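Unit 3: Comparing Grippers in Simulation
Robot Handling Lab, spring section
Notes by Agnes Tveit
Read before Tuesday's lab

3.1 What we are comparing

Two gripper models are loaded in the lab simulator. The Bridden is a parallel gripper: both fingers slide along one line and the finger faces stay parallel. The Varma is an angular gripper: each finger turns about its own pivot, so the angle between the faces changes as it opens and closes. Both use the same arm and the same wrist camera position. Change only the gripper file between runs.

Last February's section compared them by success rate alone. That number hid most of what mattered. This time you will also log the approach and the first contact.

3.2 Terms

Opening: distance between the finger tips before closing.
Centering error: sideways distance between the middle of the opening and the middle of the object.
First contact: the time step at which either finger touches the object.
Skew: rotation of the object between first contact and lift.
Settled grasp: both fingers in contact and no object motion for 21 time steps.

3.3 Approach from the wrist camera

The wrist camera moves with the gripper, so the fingers stay near the bottom of the view and the target moves relative to them. Use this to check centering before you close. If the block sits nearer one finger, that finger will touch first and push the block toward the other. A light block slides. A tall block may tip.

Upright blocks need extra care. Their top face is easy to see from above and their base is often hidden by the gripper. Do not estimate the base position from the top face alone. The camera looks down at an angle, and the two do not line up in the view.
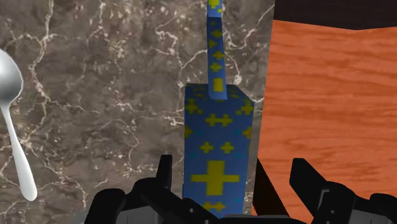

Figure 3.1. Wrist view with the fingers open on either side of the upright patterned block. Marble and wood-grain surfaces behind; spoon at far left.

Printed patterns help the eye but can cause trouble for edge detection. A strong marking near a corner may be picked up as the edge of the block. Compare the detected outline with the depth channel before trusting it. The same goes for veined or grained surfaces, where a pale line in the background can be joined to the object outline.

3.4 Procedure

1. Load the Lelwood tabletop set and select the Bridden gripper.
2. Set the run limit to 3000 time steps.
3. Move to the pre-grasp pose. Save one wrist view.
4. Record opening and centering error.
5. Close at the default speed. Record the step of first contact and which finger made it.
6. Wait for a settled grasp, then lift. Record skew.
7. Reset and repeat with the next seed. Use all 37 seeds in the list.
8. Switch to the Varma gripper and repeat from step 2.

A run that reaches the limit without a settled grasp counts as a failure. Keep it in the table and leave the skew column blank.

3.5 Reading the results

Plot skew against centering error, one plot per gripper, same axis ranges. Look at the failed runs separately. For each one, go back to the saved wrist view and note whether the error could have been seen before closing.

Friction in the simulator is a single value per surface pair. Real finger pads wear and pick up dust, so treat small differences between the grippers with caution. The hardware session in the Drerkbridge lab uses the same seed list.

3.6 To hand in

Results table, both plots, and one page of discussion. Include one wrist view from a failed run if you have one. State the gripper file version on the first page.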